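Home | Docs | Data | Tools | Issues | Contact

# kunico-cloth

Tools for turning two-handed gripper recordings into training episodes for garment manipulation. The repository covers stream alignment, fisheye calibration, grasp-state labels and export. Policy training lives in a separate repository, `kunico-policy`, and nothing here depends on it.

Maintained by Rosaura Ríos and Rocío Villca at Trovisus. Last revised 9 Sep 2026.

## What an episode contains

Each episode holds two wrist video streams, two gripper poses over time, two jaw widths over time and a short task string. Left and right are named from the operator's point of view. There is no fixed overhead camera, so anything the policy needs to know about the garment has to come from the two wrist views.

The garments are soft and mostly untextured, and pose tracking on plain cloth over a white table is poor. The tracker leans on the rest of the room for its features: ceiling lights, cabinet edges, pillars. Do not crop the streams before running it.
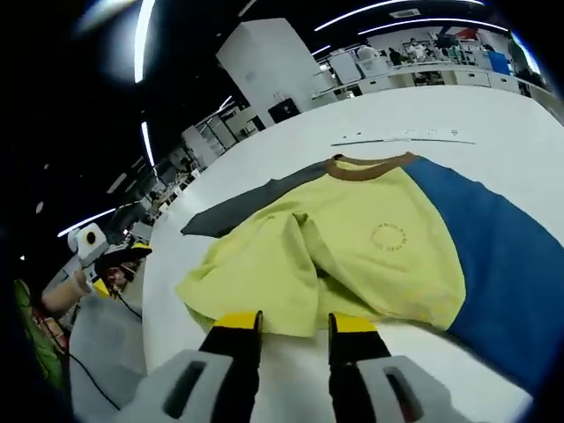
*Wrist view with the lower part of the shirt bunched between the fingers. Raw fisheye, no undistortion applied.*

The yellow finger tips are used by `jawfit` to check the reported jaw width against the video. It looks for them in the lower part of the image. Where the garment has a similar colour the segmentation can leak, and the pale yellow panel on the colour-block shirt is the worst case we have. Set `jawfit.hue_guard: true` for this shirt. The fit is slower but stays on the tips.

## Install

 git clone the repository, then:
 python -m venv .venv
 source .venv/bin/activate
 pip install -e .

Python 3.11 or later. The tracker wheel is Linux only. Labelling and export run anywhere.

## Pipeline

 kunico align raw/ work/
 kunico track work/
 kunico jawfit work/
 kunico label work/
 kunico export work/ out/

`align` matches the two streams by clock and then refines the offset by motion. If the refined offset is more than 17 ms from the clock offset it stops and asks. Usually the clock is right and the operator held one gripper still at the start. Pass `--trust-clock` to carry on.

`track` writes one pose file per gripper. The two are solved separately and then joined in a shared table frame. The join needs some overlap between what the two cameras see, and fails if the grippers face away from each other for the whole take.

`label` assigns one of four states to each gripper at each step: open, closing, holding, releasing. It uses jaw width and its rate of change, nothing from the pictures. This means a jaw that closes on air is labelled holding if it stops short for any reason. Rocío has a visual check on the `starosia` branch, not merged.

## Crumpled starts

Episodes can begin from a flat garment or from a crumpled one. The start type is stored in `meta.start` and should be set by hand, as the automatic guess was wrong too often to keep.
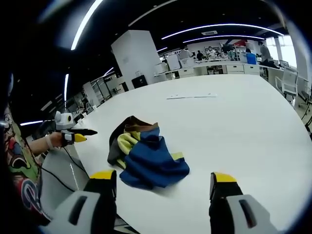 For crumpled starts, the planner baseline picks two grasp points from a predicted canonical map and hands them to the controller as a pair. It does well on sleeves that lie free and badly on sleeves that are tucked under. Strong colour blocks help it on this shirt, and results here should not be read across to plain shirts – we have tried, and the map collapses to one side.

Operators may pause with the jaws apart while deciding where to grasp. Pauses are kept in the export by default. Use `--trim-idle 13` to drop any stretch longer than 13 steps in which neither gripper moves.

## Known problems

- Undistortion is unreliable near the rim. Mask it or train on raw fisheye.
- People at the far end of the room appear in some wrist views. `export --blur-people` handles most of them and misses small ones. Check before sharing outside the group.
- Pose jumps after a fast wrist turn. Fixed for most takes in July, still open as issue 9.
- The Nikolaidis loader expects metres. We write millimetres unless `units: m` is set.
- `export` holds a full episode in memory. Split long takes into chunks of 100 steps with `--chunk 100` if it gets killed.

## Reporting a bad episode

Open an issue with the episode name, the pipeline step and the log from `work/logs`. Please don't attach video. If the trouble is in the join, add both pose files, as one alone tells us very little.

Contact: Rosaura Ríos, Trovisus | © 2026 Trovisus | Back to top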